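### 5.3 Grip slip on long-handled tools

The most common fault in the kitchen trials was rotation of a tool inside the closed gripper. We logged 636 pick attempts across the Tustham and Rusau kitchens. In 42 of them the fingers closed on the handle and the controller reported a good grasp, but the tool turned as the arm lifted. Ladles accounted for 36 of these cases. The bowl is the heavy end, and the policy tends to grasp well up the handle, where the demonstrators had also held it.

Most slips were harmless. The bowl dropped back to the counter and the attempt was marked as failed. Two were not. In both, the arm was already swinging toward the pot when the ladle turned, and the bowl struck a fixed surface. The force limit stopped the arm the first time. The second time the contact stayed below the limit, and the arm kept pushing until the operator pressed the stop button.
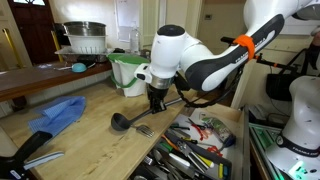
Figure 4: Ladle handling at the counter, with the utensil drawer open.

We first suspected the finger pads and replaced them with a softer set from Cisamach. Slips became less frequent on plastic handles but did not change on metal ones. Logs from the second collision pointed to a different cause. Our grasp check reads finger width only, and a handle that has rotated between the fingers gives almost the same width as one that has not. The check passed at every step, including after contact.

Jankauskaitė's slip test, which compares wrist torque before and after a short lift, would have caught both collisions when run on the recorded data. We added it with one change: the arm now pauses at the end of the lift — before any sideways motion — and lowers the tool if the torque has drifted. The pause makes each attempt slower. It also gives false alarms when a tool catches on something else in the drawer, and we have not found a threshold that removes these without letting real slips through.

The force limit was also lowered for all motions with a tool in hand. Limits for empty-hand motions were left as they were.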